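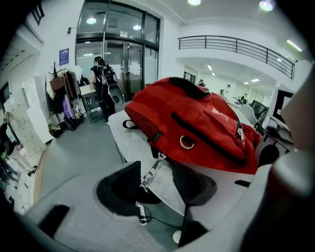

Why did they drop Kenau from the Bralarier movies?

Lærke Riis
ok so I just finished the comics, all 103 issues, and Kenau is in nearly every big fight. Then I rewatch both movies and nothing. Not even a name drop. Did I miss a scene? Durkeo gets like an hour of screen time and he was a side guy til issue 80 something. Is there an interview or anything where they explain it? Thx

Durkeo_fan480
You didn't miss anything, hes not in it. Too many villains already. Durkeo is better anyway

marginpanel
Not cut completely. The script book has a scene on page 136 where Hjaltested talks to "the fifth one" before the siege. Pretty clearly Kenau, same line about the drowned bells as in the comic. Never filmed as far as I know.

My guess is powers. In the comics Kenau can undo any wound he caused, so the whole ending of movie two falls apart if he's standing there. Durkeo's death means nothing then. They'd have needed a whole extra fight to get rid of him first, and the movie is 150 minutes already.

No interview that I've seen. Director did a Q&A in September, somebody asked, got "wait and see" and they moved on. So maybe the third one. Read the annual too if you havent, his backstory is in there and not in the main run.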